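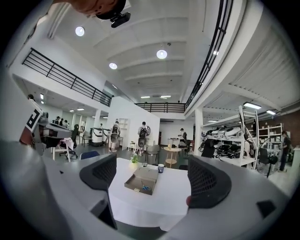
Figure 4-1. View from the handheld gripper at the start position, with the task table between the two fingers.

4 Recording Demonstrations with the Handheld Gripper

4.1 Purpose of this section

This section sets out the procedure for recording hand-guided demonstrations for the Nemuvgate study of tabletop pick-and-place. It applies to all operators at the Leten site and replaces the draft issued in April. The method depends on every recording being made the same way, so operators are asked to follow the steps in the order given and to enter any departure from them in the session log.

Analysis of the recordings is covered in Section 6. Charging and storage of the grippers are covered in Section 3.

4.2 Before you begin

You will need:

One handheld gripper, fully charged, with both fingers fitted
The object set for the session, as named on the task sheet
The session log
A second operator to reset the table between recordings

Figure 4-1 may be used as a guide to framing. Both fingers are in view, the gap between them is open, and the table and the objects on it can be seen through the gap. The objects shown are a potted plant, a shallow open cardboard box with a pair of blue-handled scissors inside, and a dark paper cup. Other activity may be visible in the background. The study makes use of ordinary rooms, and the background does not have to be cleared.

4.3 Preparing the gripper

1. Check that both finger faces are clean and free of tears. Replace a finger if its mesh is torn or has come away at an edge. Enter the change in the log.

2. Close the fingers fully by squeezing the trigger, then release. The fingers must return to the open position without help. If either finger sticks, remove the gripper from use and tag it.

3. Wipe the lens with the dry cloth supplied. Do not use cleaning fluid.

4. Turn the gripper on and wait for the status light to stop blinking.

5. Open and close the fingers three times at an even pace. The software uses this movement to learn the width of the opening for the session.

Note: Step 5 must be repeated whenever a finger is changed, even when the new finger is of the same type.

Caution: Keep your free hand away from the fingers while the trigger is being squeezed. The return spring is strong enough to pinch.

4.4 Preparing the table

1. Place the objects according to the layout on the task sheet. Layouts are drawn from the operator's side of the table.

2. Any object marked "inside" on the sheet is to be placed in the box and must rest flat. Do not lean it against the side of the box unless the sheet calls for this.

3. Move chairs back far enough that the operator can reach all parts of the table without twisting the wrist.

4. Confirm the layout with the second operator. Both operators initial the log.

Round tables have no natural front edge. At Leten, the operator's side is set at the start of the session and kept until the end. If the table is bumped or turned, stop and set the layout again.

4.5 Recording

1. Stand at the operator's side with the gripper held level and the table visible between the fingers.

2. Press the record button once. A single tone confirms that recording has started.

3. Hold still for one full breath. The software needs a steady opening view to fix the starting position.

4. Carry out the task named on the sheet. Move at the pace you would use with your own hand. Avoid sudden changes in speed.

5. On reaching the object, close the fingers until it is held, and no further. Squeezing harder than needed changes the recorded finger width and makes the example less useful for training.

6. Place the object at its target, open the fingers fully, and draw the gripper back to the start position.

7. Press the record button again. Two tones confirm that the file has been saved.

8. Step back and allow the second operator to reset the table.

Caution: Do not carry scissors or other pointed items above table height. Keep the points directed away from both operators during the lift.

Note: A dropped object does not end the recording. Pick it up with the gripper if it has stayed on the table, finish the task, and mark the entry "recovered." If it has fallen to the floor, stop the recording and mark the entry "void."

4.6 Session limits

A full session consists of 44 recordings. Operators take a break at the halfway point and change roles if both are trained. No operator may record more than one full session in a day, as tired hands produce slower and less even movement.

4.7 Results to date and their effect on this procedure

The first round of the study produced 588 usable recordings. A policy trained on the full set was compared with one trained on 300 recordings picked for steady opening views and clean releases. In tests with the Ridetti arm, the smaller set gave the higher rate of completed placements. The difference was largest for objects that began inside the box and smallest for the cup.

The study team draws a limited finding from this comparison. Only one arm was tested, and the object set was small. The result was nonetheless judged strong enough to make the still hold in step 3 and the full release in step 6 of Section 4.5 required. Both had been optional in the April draft.

Recovered recordings are kept in a separate group. Whether they help or harm training has not yet been settled, and operators should neither seek nor avoid them.

4.8 Closing the session

1. Turn the gripper off and return it to its cradle.

2. Copy the files to the station marked Đinh and wait for the check to finish before removing the cable.

3. Compare the number of files with the number of log entries. If they differ, do not delete anything. Report the difference to the study lead, Uyên Kim.

4. Sign the log and leave it at the station.

Files are held at the station for nine days, after which they are moved to the main archive.

Section 4 last revised Aug 9, 2021.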